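Transferring a club's crown green booking to a visiting side: who is responsible for the green?

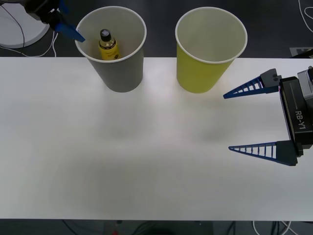
Posted by Aldana Painemal, 26 February 2023

I write as fixtures secretary of the Trodlow Bowls Club. In July our green is to be used for a match between two visiting clubs, Drarkar and Hollov, neither of which has a green available on that date. Our own members will not be playing. The booking was made in the name of Drarkar, which now wishes to pass it to Hollov while keeping the same date and start time.

Our rules say that the "home club" must provide the jacks and the mats, appoint a measurer and decide whether the green is fit for play. They do not say which club is the home club when the match is held on neutral ground. I should be grateful for advice on two points. Does the duty to inspect the green pass to Hollov with the booking? And may we still close the green in heavy rain if both captains wish to continue?

Replies

Gervasio Troncoso

The two matters should be kept apart. For the purposes of the match, the home club is the one named first on the fixture list, wherever the match is played. If Drarkar is named first, it remains the home club even after the booking has been transferred, unless the league secretary agrees in writing to reverse the fixture. It must therefore appoint the measurer and supply the jacks, although it may borrow yours by arrangement.

The condition of the green is a matter for the club that owns or leases it. Your greenkeeper may close it at any time, and the captains have no power to overrule that decision. A surface damaged by play in standing water may take the rest of the season to recover.

I would recommend a short letter of hire, signed by both clubs before the day. Ours sets a fee of £50, requires flat-soled shoes and states that 3 hours' notice will be given of any closure where possible. It also says what happens to the score if play is abandoned. Please check your own league's rule on unfinished matches, as these differ a good deal.

toledo586

We had the same thing and just let the visitors sort it out between them. It was fine. Get the money first though.

Aldana Painemal

I am obliged to both correspondents. The fixture list names Drarkar first, and I have written to the league secretary to ask whether a reversal has been requested. A letter of hire will be put before our members at the next meeting. Could Mr Troncoso confirm whether his club's fee is returned in full when the green is closed before the start?

Gervasio Troncoso

It is returned in full if no end has been completed. Once play has begun, the club keeps the fee.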